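Why I no longer believe a single success number

Posted 10/31/20 by Tamunoemi Ezeani in Opinion

When I started to work on robot manipulation, I thought the success rate was the honest part of a paper. The introduction may promise too much and the related work may forget somebody, but the number in the table is the number. I think differently now, and I want to explain why with a task which is almost too simple to discuss.

The task has three wooden cubes, red, green and yellow, and a square of black tape on the table. Two arms share the work. The instruction is to put the red cube inside the square and leave the green one on the table, and while this is going on, the right arm must keep the yellow cube in its gripper. We call it the Ismont task, after the set of rules Oluwatosin Briggs wrote for it in May. A policy trained from demonstrations learns it quite well. Our training set has 878 demonstrations, and for a tabletop task this is a comfortable amount.

My problem is with the word "inside". In the first version of the rules, a trial was a success if the red cube finished within the tape. It did not matter if the cube was in the middle or almost touching the border. It also did not matter what the other arm was doing. So a policy which dropped the yellow cube halfway received the same mark as one which held it until the end.

Ebuka Balogun watched 41 of our evaluation trials again with stricter rules, and the order of our two methods changed. The method we had called Sustora was no longer the better one. I remember that I was annoyed with him for one whole afternoon — it was my method. But he was right, and the old table had hidden it from all of us.

Some colleagues answer that strict rules are a matter of taste. Somtochukwu Fashola says that if a user only wants the cube in the square, then the cube in the square is what we should measure. I respect this argument. For a product I would perhaps accept it. For research I can not, because we publish the number so that other people can learn what the method does, and a final position says very little about it. Two arms which work at the same table have many ways to disturb each other, and the last moment of the trial does not show them.

What I ask for is modest. Report the stages separately: the grasp, the placing, the holding by the second arm. Write down how near to the border still counts. And print pictures from more than one viewpoint, also from the moments when the task is not complete. A reader who sees the cube from the wrist and again from the side can judge our rules for himself, and does not have to trust our adjectives.

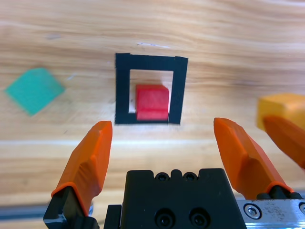
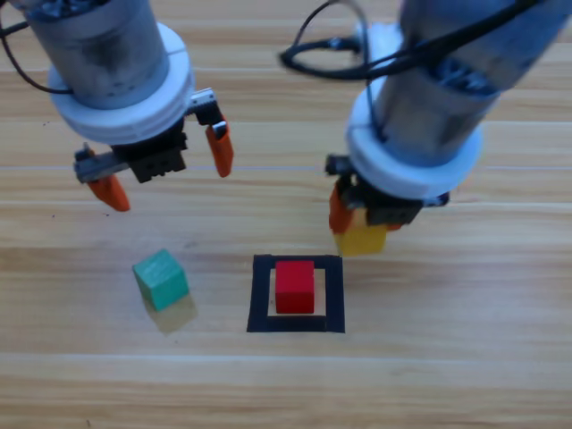
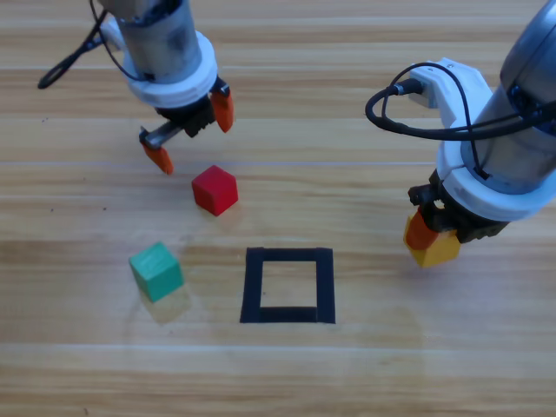

In the last picture the square is empty and the red cube is still outside it.

Reading time: 2 minutes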